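Home | Projects | Shop Notes | Gallery | Contact

Keeping the shirt cell happy

Hi all! I promised more pictures of the two-arm folding cell at Skisommont, the one Tiina Jääskeläinen and I look after, so this gallery is mostly for people who keep asking how we set up the table and the grippers. (Vilja Tikkanen, I owe you a longer email, I know.) It's the same blue shirt all the way through.

Shirt flat on the yellow cloth, sleeves along the body.

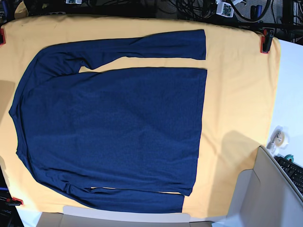

Right up close, a strip of the knit between the fingers.
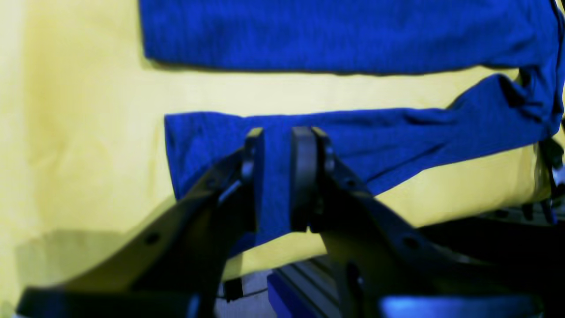 Both arms at the table, with the left gripper open over the cloth. 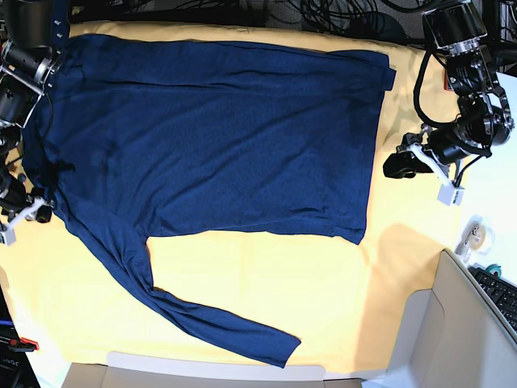 Fabric hanging over the gripper, and a big shadow across the yellow.
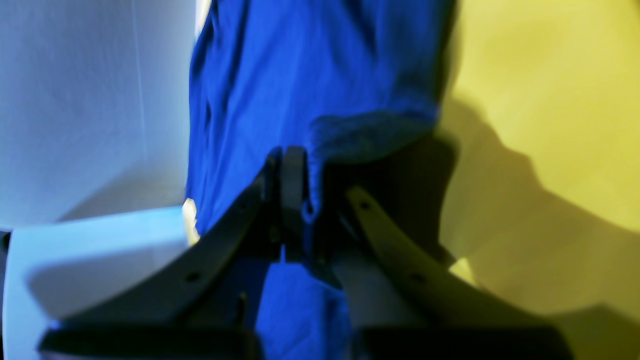

Last one: wrist camera view, blue cloth held near a folded edge.

A few notes, because the same questions keep coming in.

The cloth gets clamped at the corners and pulled tight before anything else happens. If it's slack, the fingers push a little ridge of it ahead of them and grab yellow along with blue, and then you're starting over. I re-seat the clamps every morning and Tiina checks them again after lunch (she pulls harder than I do!).

Finger pads: wipe them down with a damp rag at the end of the day. Knit sheds like crazy, and once the lint builds up the grip goes slippery. We swapped the last set at 1,094 picks, well short of the 3,000 we were hoping for, so the new pads from Nomamik are on trial until August.

Cables are my weak spot. Leave a generous loop at the wrist, then run the arm slowly to both ends of its reach and watch that loop the whole way before you tie anything down. I skipped this once in Riihimäki and spent an entire evening chasing a connector that only dropped out on the far side of the table.

After any pad change we redo the zero on both grippers, fully closed and then fully open, and run one slow fold with a hand near the stop button. Spare pads are in the Ternwood drawer, second from the top.

44 shares | 49 comments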